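一台双臂轮式机器人的日常：和维护人员聊校准、夹爪和仿真房间

2020年5月9日

Brilora的维护组只管一台机器。内部叫它Muva，两条手臂，一个白色的轮式底座，平时的工作是在室内跑到桌边，把桌上的小物件拿起来、放到别处。负责这台机器的工程师接手到现在两年，之前做的是产线上的六轴机械臂。采访在他的工位旁边进行，中间被打断过几次，有一次是因为充电桩报警。

先说机器的现状。累计运行726小时，换过一次左臂腕部的线束，右臂夹爪的指套换得更勤。他说726这个数字是控制器里读出来的，只算伺服上电的时间，停在充电桩上不算。

“产线上的机械臂，装好以后底座不动，你校一次能用很久。这台不一样，它自己会走。轮子磨一点，地面换一种，手臂末端到桌面的距离就变了。所以我们花在底座上的时间比花在手臂上的多。刚来的人都盯着手臂看，我一般先让他趴下去看轮子。”

轮子怎么看，他讲得很细。先断开驱动电源，把底座架起来，用手转，听轴承有没有沙声。然后清轮缝里的头发和线头，再量胎面。两侧胎面的磨损要放在一起比，一边磨得多，机器直行时就会偏，里程计的读数也跟着偏。他们的做法是只要一侧到了更换线，两侧一起换，换完重新跑里程计标定。

“有人图省事只换一边，标定也能过，跑两个星期又偏了。后来写进了规程，一起换。”

里程计标定是让机器沿直线走一段，原地转圈，再走回来，比对起点和终点的误差。误差超了就改轮径参数，再走一遍。整套下来要占掉半个上午，场地得清空，旁边不能有人推车经过。

手臂的标定放在底座之后。两条手臂各自回零，再用一块标定板对相机和末端的关系。Muva的左右两臂在软件里是两套独立的参数，保存的时候也是两个文件。工程师提到去年出过一次事情，有人把左臂的文件存到了右臂的目录下，机器上电后右臂往外摆了一下就被力矩保护停住，没有碰到东西。

“那次以后文件名前面强制加L和R，加载的时候还要核对关节的序列号，对不上就不让使能。我自己也存错过，只是那次没上电，运气好。”

夹爪是消耗最大的部分。指套是软的，夹得多了表面会发亮，摩擦变小，拿光滑的东西容易滑。他们用一根标准棒测夹持力，低于额定值的百分之75就换。这个标准最早定得更高，指套换得太快，备件供不上，后来往下调过一次。

“调低以后掉东西的次数没有明显变多，我们就留在75了。再低我不敢，桌上有时候放的是薄的、细的东西，夹爪要贴着桌面过去，力不够它就在桌面上蹭。”

每次换完指套，手指长度会有一点变化，末端坐标要跟着改。这个步骤最容易漏。漏了以后，夹爪会停在物体前面一点，或者压到桌面上。压桌面的情况控制器会报接触力异常，停在物体前面的情况不会报，只能靠人看。

说到看，他打开了仿真软件。Brilora用的仿真环境叫Sima，里面搭了一批房间，家具、墙面和地板都可以换。任何参数改动，包括指套更换之后的末端坐标，都要先在Sima里跑过，才允许写进真机。他最常调出来的是一间有白色圆桌的房间，桌上摆了几样小东西，其中一个绿色的扁平物体是左边那条手臂的目标。

“这个房间我看得最多。圆桌没有直边，机器从哪个方向靠过去都行，底座停的位置稍微差一点，手臂伸出去的姿态就不一样。方桌反而容易，对齐一条边就完了。另外桌上东西靠得近，后面还有个小奖杯，夹爪伸过去不能只管目标，旁边的也不能碰倒。”

他检查的时候习惯把视角放在机器身上，从底座上方往前看，两条手臂都在视野里。左边看夹爪和目标之间还差多少，右边看另一条手臂抬着的时候有没有挡路。

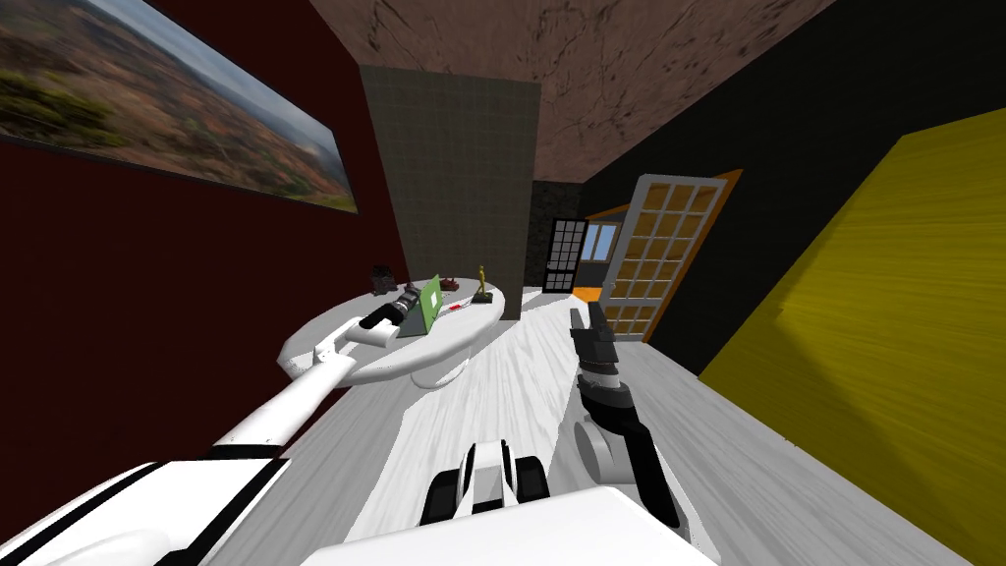

仿真里过了，真机上怎么过

从Sima到真机之间还有一道手续。新的参数先写进控制器的备用区，机器限速运行，一个人拿着急停站在旁边，另一个人看屏幕。按规程，这一步必须有2个人在场，缺一个就不做。跑的动作和仿真里相同，先是底座靠近桌子，然后一条手臂伸出，另一条保持不动，最后两条手臂换过来。

工程师说，两边最常见的差别出在地面上。仿真里的地板再怎么换花纹，轮子的附着力都是一个设定值，真的地板不是。

“浅色木纹地板，仿真里跟别的地板跑起来一模一样。真地板打过蜡，刹车的时候底座会多滑出去一点。这一点传到手臂末端就很可观了。我们现在给每种地面单独测一个刹车距离，填回仿真里去。填得还不全，石材的那一项到现在还是估的。”

光线是另一个问题。深色的墙、颜色很重的板子，对相机的曝光都有影响。他们在仿真里故意留了几间颜色对比很强的房间，用来试相机的自动曝光会不会在转身时跳。跳了的话，识别会丢一两帧，手臂就在半空等。等的时间设了上限，超过就收回来重新看一遍桌面。

“收回来再伸出去，外面的人觉得它笨。我宁可它笨一点。”

门口的通过性也归他们管。机器带着两条手臂过门，抬起的那条手臂如果没有收拢，肘部会先碰到门框。规程要求过门之前两臂都回到行走姿态，程序里加了检查，不在行走姿态，底座的速度就被锁在最低一档。门开到一半的情况比较麻烦，激光看到的门扇是一条斜线，规划出来的路径有时贴得太近。目前的处理是把门扇周围的安全距离加大，代价是有些门它干脆不过，停在那里呼叫人。

备件方面，指套和胎面由Erkero供货，线束是自己做的。他说线束自己做是被逼出来的，原装的那根在腕部弯折处太硬，第一次更换就是因为那里断了一芯，故障时有时无，查了很久。新的线束在弯折处换了更软的护套，长度多留了一截，用扎带固定在小臂内侧。扎带不能拉紧，拉紧了跟原来一样。

“查间歇故障没有什么窍门。把手臂摆到报错的那个姿态，用手轻轻晃线，眼睛看着编码器读数。晃到跳数了，就是那里。我们那次晃了一下午，因为一开始晃的是肩部。”

日常点检每天早上做，项目不多：看轮子，看指套，两臂各走一遍回零，检查急停，看电池温度。点检表是纸的，夹在充电桩旁边。换成电子的提过几次，他不太愿意，理由是纸上可以随手画，哪个螺丝松了圈一下，下一班的人一眼就看到。软件工程师来看数据时抱怨过他的字。

六月有一次大的保养，要把两条手臂都拆下来，给关节换润滑脂，底座的减震也一起检查。拆臂之前先备份全部参数，关节上做好对位标记，装回去以后从轮子开始把所有标定重做一遍。他预留的时间是一周，备用的轴承还没有到货。

谈到这里充电桩又响了。他过去看了一眼，触点上有灰，拿无纺布擦了，机器重新对上桩，充电灯亮起来。他在点检表上写了一行。

“触点这个也该加到每天的项目里。下周改。”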